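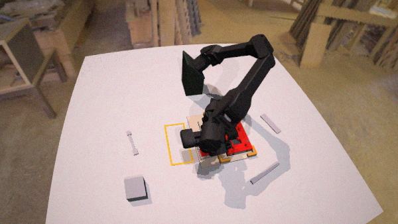

Sim view, arm over the bench with the panel fitted. Workshop backdrop switched on.

August, bench 2, evening session

Got the bench model into the simulator at last, so I can try moves at home before touching the real arm. The table is plain white for now. I left the mount the way we drew it: red plate on the beige board, yellow-orange corner pieces round it. The corner pieces are separate bodies in the Triltonel file, so if one needs shifting you don't have to rebuild the plate.

Loose parts on the table are the dumbbell-shaped piece, the grey block and two narrow bars. All set as free bodies with made-up masses. Weigh the real ones before anyone trusts a push test.

The thin outline to the left of the base is the drop area. It is a marking only and has no collision shape. It sits too close in. The housing on the base covers part of its right side from this view, and the shadow falls inside it as well, which will be a nuisance if we use a camera from this side. Plan is to move it further left and take out the tilt.

Panel on the end of the arm: held clear of the table in this pose. The file from Jirnirden came in at the wrong scale and I had to correct it by hand. Collision is a plain box, which is fine for sliding blocks about but will be wrong near the corners.

Ran the sweep move 11 times after saving the view. Results:
– 8 runs clean
– 2 runs the panel caught the near bar and spun it
– 1 run stopped on the elbow limit, my fault, old joint file

Physics step is 200 per second. Tried half that and the bars started to creep on their own, so leave it alone.

Shadows are heavier than I would like. There is one light and it throws the arm right across the bars. Cuautle has a softer light set, not tried yet.

To do
– weigh the loose parts
– move the outline, then save as version 3
– swap the box on the panel for a proper shape
– delete the old joint file from the Tasance folder so it can't be picked up again
– ask whoever had the long hex key to put it back in the drawer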